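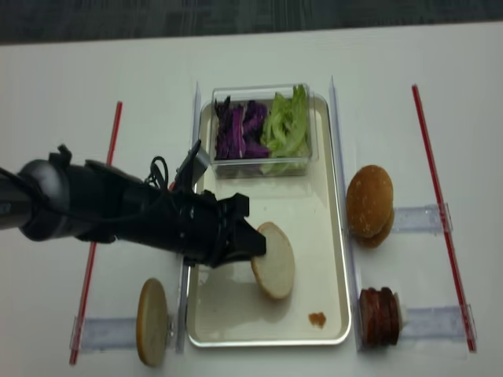 Panasiuk Food Service Training, Assembly Station Group
Burger Station Set-Up Guide, Section 9: Laying Out the Table

Use this section when you set up a single-tray burger station on a flat table. Read it through once before you bring out any food. Cleaning solutions and patty cooking are covered in other sections.

Before you start

You will need:
One rectangular metal assembly tray
One clear divided container for vegetables
Two tall clear guide strips
Three clear holder bars, two for buns and one for patties
Two thin red rods
Shredded purple cabbage and torn green lettuce
Sesame buns, split
Cooked patties
Sauce

Wash your hands and put on fresh gloves. Wipe the tabletop with sanitizer and let it air dry. Check the clear parts for cracks. If one is cracked or chipped, take it out of use and order a replacement under kit number 1318.

9.1 Placing the tray and guides

1. Set the tray in the center of the table, flat, with its open side up.
2. Stand one guide strip along the left edge of the tray and the other along the right edge.
3. Press down lightly on each corner of the tray. It should not rock.
4. Lay the red rods on the table outside the guide strips, one on each side. Set them on a diagonal so that they come slightly closer together toward the back.

Note: The rods mark the outer limits of the station. Keep phones, towels and paperwork outside them.

Note: Light staining on the inside of a tray does not affect its use. Replace the tray if the surface is pitted or if food sticks to it after washing.

9.2 Filling the vegetable container

1. Put the purple cabbage in the left half and the lettuce in the right half.
2. Fill the cabbage side with shreds only. Pick out any pieces of core.
3. Tear the lettuce by hand and drop it in without packing it down. Leaves may stand above the rim.
4. Set the container at the back of the tray.

Caution: Do not top off old vegetables with new ones. Empty the container, wash it and refill it.

9.3 Loading the buns and patties

1. Place the bun holder bar to the right of the tray, running out toward the right red rod.
2. Stand the top halves on edge against the bar. Keep the stack to 2 top halves at a time. A longer stack tends to fan out and fall.
3. Place the patty holder bar nearer the front of the table, also on the right side.
4. Stand the patties on edge and lean them against the bar. Blot them first if they are greasy, or they will slide.
5. Keep a gap between the buns and the patties so the crusts stay dry.

Caution: Hot patties can burn through thin gloves. Use tongs to load them. Patties held for service must stay at the temperature set by your local food code. Return them to the warmer during any break in assembly.

9.4 Starting a burger

1. Lay a bottom bun half on the tray with the cut face up.
2. Add the patty, then the sauce. Keep the sauce away from the edge of the bun.
3. Add cabbage, then lettuce.
4. Close with a top half, seeds up.
5. Move the finished burger to a plate or wrapper before laying down the next bottom half.

Note: Cabbage goes on ahead of the lettuce so that the shreds settle into the sauce. If the order calls for one vegetable only, skip the other and leave the rest of the sequence as it is.

9.5 Keeping the station in order

Wipe up sauce smears with a damp cloth when you have a break between burgers. Smears are most common at the front corners of the tray. Change the cloth when it shows color.

If a guide strip leans, take the food off the tray before you straighten it.

If the buns slide down, check that the holder bar is square to the table edge and restack them.

At the end of the session, remove the food first, then the holder bars, the guide strips and the tray. Pick up the rods last. Wash the clear parts by hand with mild soap and a soft cloth. Scouring pads will scratch them.

Section revised 28 February 2024. Continue to Section 10, Washing and Storage.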